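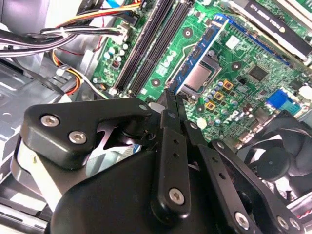 Das zweite Leben der Bürorechner

Wie gebrauchte Desktop-Computer aus Verwaltungen und Betrieben wieder auf Schreibtische kommen, und woran es manchmal scheitert

2. Juli 2025

In Lerkville hat die Stadtverwaltung im Januar ihre Arbeitsplätze umgestellt. 1263 Rechner wurden abgebaut, auf Rollwagen gestellt und in eine ehemalige Turnhalle am Stadtrand gebracht. Die meisten liefen bis zum letzten Tag. Ihre Abschreibung war abgelaufen, der Wartungsvertrag auch, und für das neue Betriebssystem waren sie nicht mehr zugelassen. Für die Verwaltung sind sie damit Altgeräte. Für den Aufbereiter Flindow, der den Zuschlag bekommen hat, sind sie Ware.

Der Handel mit gebrauchten Bürorechnern ist ein ruhiges Geschäft. Wer ein Mobiltelefon gebraucht kauft, achtet auf Kratzer und Akku. Beim Desktop unter dem Tisch interessiert das kaum jemanden. Die Käufer sind Schulen, kleine Handwerksbetriebe, Vereine, Arztpraxen, auch Privatleute, die Briefe schreiben und ihre Steuererklärung abgeben wollen. Sie zahlen einen Bruchteil des Neupreises und bekommen ein Gerät, das für Dauerbetrieb gebaut wurde.

Bürogeräte eignen sich für die Aufbereitung besser als vieles, was im Elektromarkt steht. Sie kommen in großen, gleichen Serien. Wer den ersten Rechner einer Lieferung verstanden hat, kennt auch den letzten. Ersatzteile fallen aus derselben Lieferung an, weil immer ein Teil der Geräte nicht mehr zu retten ist. Bei einem Posten aus lauter Einzelstücken rechnet sich dagegen oft schon die Fehlersuche nicht.

Was in der Werkstatt passiert

Der Ablauf bei Flindow ist in jedem Lehrlingsheft der Branche ähnlich beschrieben. Zuerst wird die Inventarnummer erfasst und der Aufkleber des Vorbesitzers entfernt. Danach kommt das Gerät an einen Prüfplatz, wo es einmal startet, ohne dass jemand etwas verändert. Erst dann wird der Deckel abgenommen und der Staub ausgeblasen. In Behörden ist das meist harmloser Teppichstaub, in Tischlereien und Bäckereien klebt er an den Lüftern fest.

Der Prozessorkühler wird abgenommen und die alte Wärmeleitpaste entfernt. Nach Jahren im Dauerbetrieb ist sie häufig ausgehärtet, und ein Rechner, der im Sommer ohne erkennbaren Grund abschaltet, hat oft kein anderes Leiden. Die Knopfzelle auf der Hauptplatine wird grundsätzlich getauscht. Sie kostet wenig und verursacht, wenn sie leer ist, Fehlermeldungen, die Kunden verunsichern.

Am längsten dauert das Löschen der Datenträger. Viele Auftraggeber verlangen inzwischen ein Protokoll für jedes einzelne Laufwerk, manche die mechanische Zerstörung. Die Stadt Lerkville hat sich für das Protokoll entschieden. Damit können die Laufwerke weiterverwendet werden, sofern sie die Prüfung bestehen. Magnetfestplatten baut Flindow trotzdem fast immer aus und ersetzt sie durch Halbleiterspeicher. Kein anderer Eingriff verändert einen alten Rechner so deutlich.
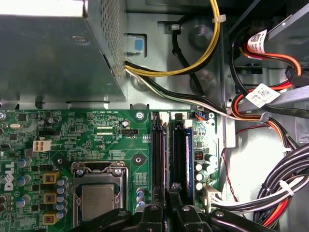 Schwieriger ist die Frage nach dem Netzteil. Große Hersteller haben über Jahre eigene Bauformen und Stecker verwendet, die nicht zu handelsüblichen Teilen passen. Fällt ein solches Netzteil aus, bleibt nur ein baugleiches Gerät als Spender oder ein Adapterkabel, für das der Aufbereiter dann die Gewährleistung übernimmt. Flindow lagert ausgebaute Netzteile deshalb sortiert nach Baureihe und verkauft sie auch an andere Werkstätten.

Von der Lieferung aus Lerkville blieben am Ende 206 Rechner übrig, die sich nicht mehr lohnten. Sie wurden zerlegt. Arbeitsspeicher, Kühler und Gehäuseteile gingen ins Lager, die Platinen an einen Verwerter, das Blech zum Schrott.

Die Sache mit der Software

Die Technik ist selten das Problem. Ein Prozessor, der vor acht Jahren in einem mittleren Bürorechner steckte, öffnet heute jede Tabelle und jede Videokonferenz. Die Grenze zieht das Betriebssystem. Verlangt es einen bestimmten Sicherheitschip oder eine bestimmte Prozessorgeneration, verliert ein ganzer Jahrgang auf einen Schlag an Wert, auch wenn kein einziges Gerät defekt ist.

Ein Teil der Aufbereiter liefert solche Rechner inzwischen mit einem freien Betriebssystem aus. In Schulen funktioniert das gut, weil dort ohnehin das meiste im Browser läuft. In Handwerksbetrieben ist es schwieriger. Dort hängt oft alles an einem Programm für Angebote und Rechnungen, das nur unter einem System läuft, und niemand möchte im laufenden Jahr umsteigen.

Die Berufsschule in Lesport hat den Versuch gemacht. 78 Rechner aus zweiter Hand stehen dort seit dem vergangenen Schuljahr in den Unterrichtsräumen, alle aus derselben Baureihe, alle mit freier Software. Ausgefallen sind bisher zwei. Die Schule hat beide selbst repariert, mit Teilen aus einem Karton, den sie beim Kauf mitbestellt hatte. Als größtes Ärgernis gelten die Drucker, für die anfangs keine brauchbaren Treiber zu finden waren.

Was Käufer wissen sollten

Wer privat kauft, sollte beim Händler nach der Gewährleistung fragen. Auf gebrauchte Ware kann sie auf ein Jahr verkürzt werden, darauf muss der Händler aber eigens hinweisen. Wichtig ist außerdem, ob das Laufwerk neu ist oder aus dem Altgerät stammt. In der Anzeige steht das oft nicht.

Bei der Ausstattung lohnt ein Blick auf den Arbeitsspeicher. Nachrüsten ist bei den meisten Bürorechnern leicht, bei den ganz kleinen Bauformen manchmal nur mit Notebook-Modulen möglich. Auch der Stromverbrauch gehört in die Rechnung. Ältere Tower ziehen im Leerlauf mehr als ein moderner Kleinrechner. Bei ein paar Stunden Nutzung am Tag fällt das wenig ins Gewicht, bei einem Gerät, das als Server durchläuft, schon eher.

In Pruitt, wo Flindow einen kleinen Laden betreibt, stehen die Rechner nach Baureihe geordnet im Regal, die teureren mit mehr Speicher oben. Monitore gibt es im Nebenraum, Tastaturen liegen in einer Kiste neben der Kasse. Die nächste größere Lieferung soll im Herbst kommen, diesmal von einer Versicherung, die auf Notebooks umstellt.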